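Household Management, Evening Course
Hurthorpe Adult Learning Centre
Handout 3: The Bed Is Not a Shelf

Last session we dealt with the kitchen drawer. Those of you still speaking to the people you live with may now move on to the bedroom, and in particular to the largest flat surface in it.

A double bed offers more clear space than most kitchen worktops and is a good deal softer to drop things on. It therefore attracts whatever is being sorted, mended, emptied out of a bag or put off until later. The Andrade method, which we follow on this course, calls this "landing". A thing lands when it has been put down with no decision made about it. You can spot landed things by asking the household where they live. If the answer begins with "well", they have landed.

Landed things come in mixed company, and the mixture is what makes them hard to shift. A drawer of socks can be tackled as socks. A bed can't be tackled as anything.

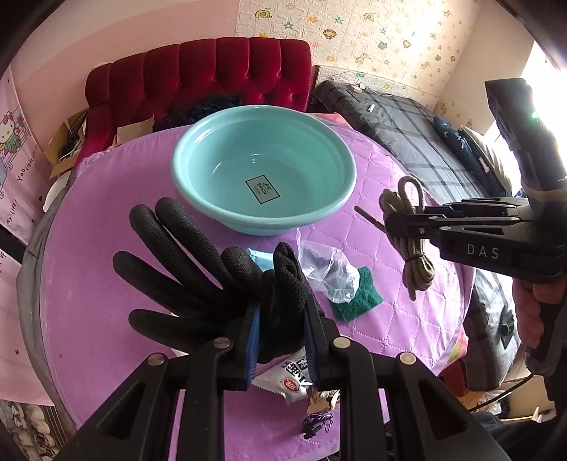
Fig. 1. Landed items on a quilted cover, with basin.

Work through Fig. 1 in pairs before you read on. Sort what you find under these headings:

Rubbish: the torn snack wrapper, the crumpled brown paper. Groups always start with these and feel very pleased with themselves.

Has a home elsewhere: the green scouring pad, the knit work glove, the coiled rope. Say which room. "The shed" is accepted only from people who have a shed.

Small and tangled: the earphones. Untangle first, then put away. A knot in a drawer is still a knot.

Needs opening: the clear plastic bag with something dark in it. Clear bags give a false sense of security. Open it and look.

Urgent: the basin, which has water in it and is standing on a mattress.

Most pairs leave the basin until last, it being the tidiest object there. It's even labelled BASIN, in case of doubt. Move it before anything else, with both hands, and don't lean on the bed while you do it. Mattresses slope towards elbows.

Order of work
Water first. Then rubbish. Then anything rough or gritty, which has no business on diamond stitching. Then the rest, by room, in 2 trips at most. If you need a third you are wandering.

A word on velvet headboards, deep red or otherwise: they hold on to dust and lint, and channel tufting gives both somewhere to settle. Soft brush, top to bottom, along the channels. Keep the scouring pad well away.

For next time
Clear one bed. Bring a list of what had landed on it, and read the Clomero notes on linen cupboards, pages 1 to 94. The pictures are large.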